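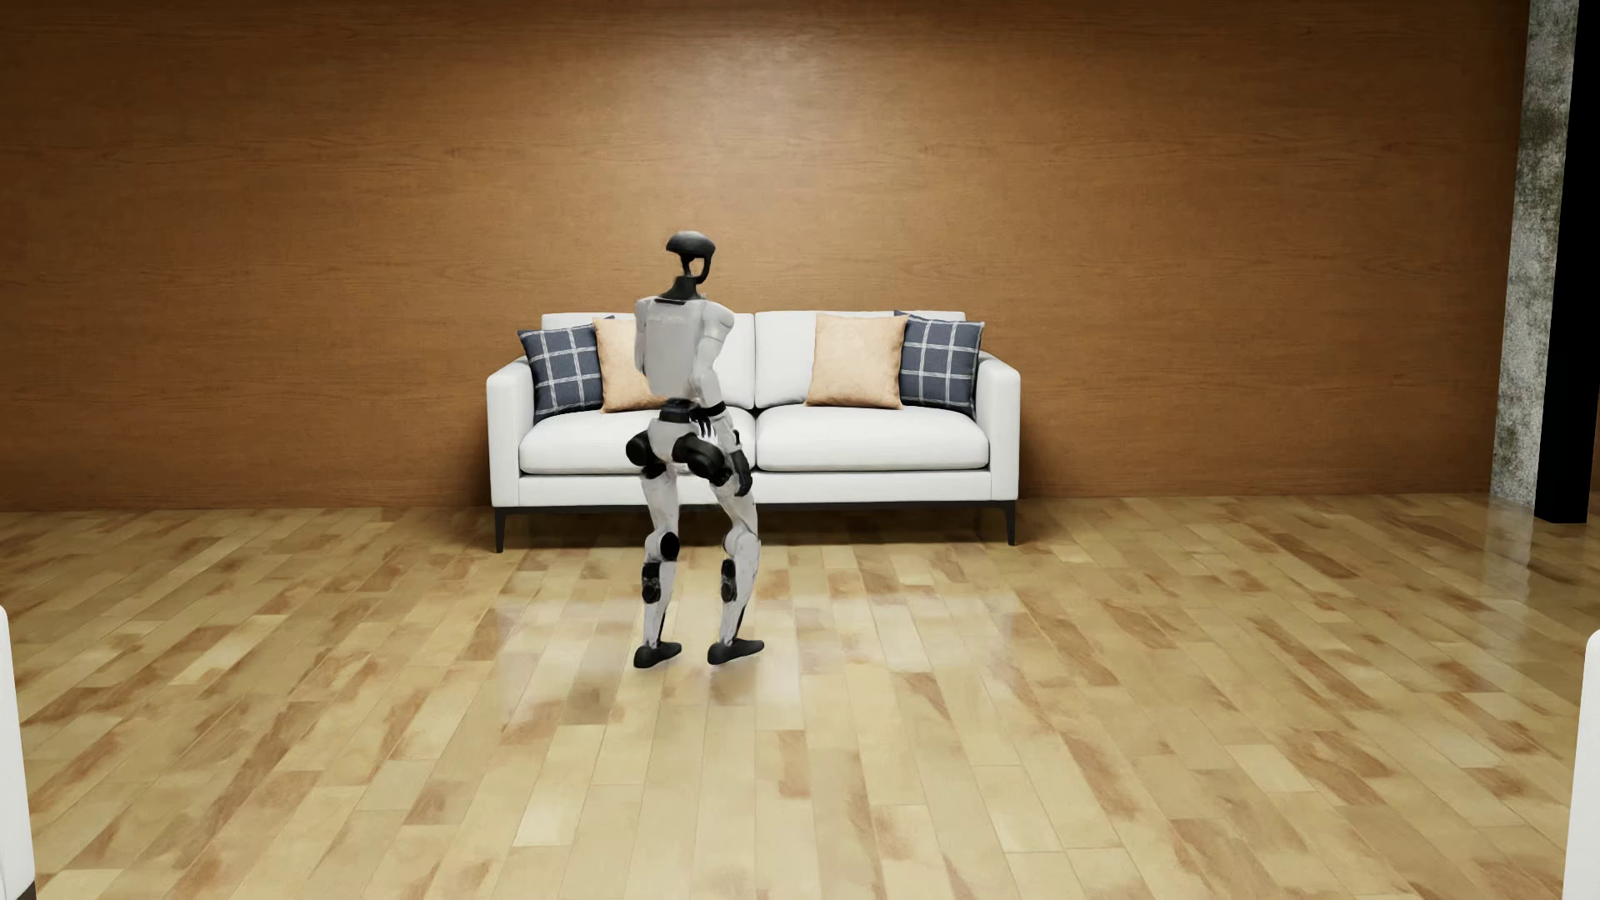

Liliana Pace asks why a robot can't just be told to walk across a living room, the way you'd tell your little brother. Great question! A robot has no idea what "walk" means at first. Someone has to show it, over and over, until it has enough examples to learn from.

One set of tries like that is called a dataset. Each example saves two things together: what the robot senses, and what its joints do next. Where is the floor? How far away is the sofa? How much should this knee bend? A computer program looks through all those pairs and hunts for patterns – a bit like you learning to catch a ball by catching lots and lots of balls.

Many of the examples come from inside a computer. The room is drawn by software, with a pretend floor and pretend furniture, and the robot is made of math too. If it tumbles, you press a key and it's back on its feet!

Our living room project is called Saris. So far it has 700 walking examples. In 331 of them the robot starts near the sofa and has to turn before it can go anywhere. Turning is surprisingly tricky! Try it yourself: stand up, turn slowly to face the door, and notice how your weight moves from one foot to the other. The robot has to learn all of that.

Bad tries get saved as well. A wobble or a bump gets a label that says so, and the program can learn what a mistake looks like.

And the rooms have to change. A robot that has only ever practiced with white cushions might get muddled by a green armchair. So we swap the colors, move the lamps and slide the furniture around. Every example gets 5 different versions of the light, from bright morning to almost dark.

Next up for Saris is stairs – first going up, and then the hard part, coming down.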